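Had the attic insulated in May. Posting what we paid for and what I'd check, in case it helps someone with an older house.

The house went up in pieces. The back half had thin batts between the joists, the front half had almost nothing. Upstairs was fine in spring and miserable by July.

We got 2 quotes. Olszewski wanted to add blown cellulose over the top of everything. Breltby wanted to seal the gaps around pipes and wires first, then blow. Breltby cost $237 more. We went with them.

Sealing took most of the morning. They foamed around the plumbing stack and every light box, and put weatherstripping on the hatch. The blowing part was quick after that.

Ask for baffles at the eaves. The first quote left them out, and without them the cellulose can slide down and block the soffit vents.

Ask for depth markers too. Ours are paper rulers stapled to the joists, so I can go up with a flashlight and read the depth from the hatch.

They used 24 bags. The crew left the empties by the driveway so I could check them against the invoice – it matched. 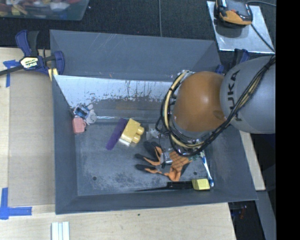

The hatch itself was the weak spot. It was a bare piece of plywood. They glued rigid foam to the back and it no longer feels warm when you put a hand on it.

Upstairs used to pass 80 degrees by late afternoon with the AC running. It hasn't since.

Still to do: the knee wall behind the closet. That wasn't in the quote and I plan to do it myself in the fall.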